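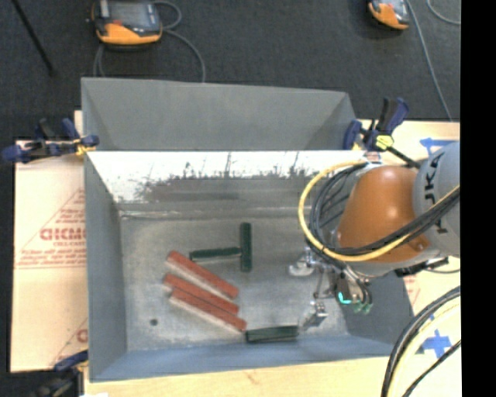
Cambio de horario en la biblioteca de Vikville

A partir de noviembre la biblioteca del barrio abre también los miércoles por la tarde, hasta las 21 horas. Muchos lectores nos lo pidieron en la encuesta de primavera, que recibió 121 respuestas, y les damos las gracias por el tiempo que dedicaron a escribirnos.

La entrada en ese horario será por la calle Ouellet, porque la puerta principal se cierra a las 8 de la tarde como siempre. El timbre se encuentra a la derecha y conviene pulsarlo una sola vez, con un poco de paciencia.

El préstamo sigue igual: dos novedades por carné y el resto de libros sin límite. Las revistas no salen de la sala. Quien tiene un libro reservado recibirá el aviso por correo electrónico, y ya no por teléfono. Si usted prefiere una carta, puede decirlo en el mostrador.

El grupo de lectura continúa con la novela que empezamos en verano. Vamos despacio, pero la conversación es buena y las personas nuevas son bienvenidas, también si el español no es su primera lengua, como es mi caso.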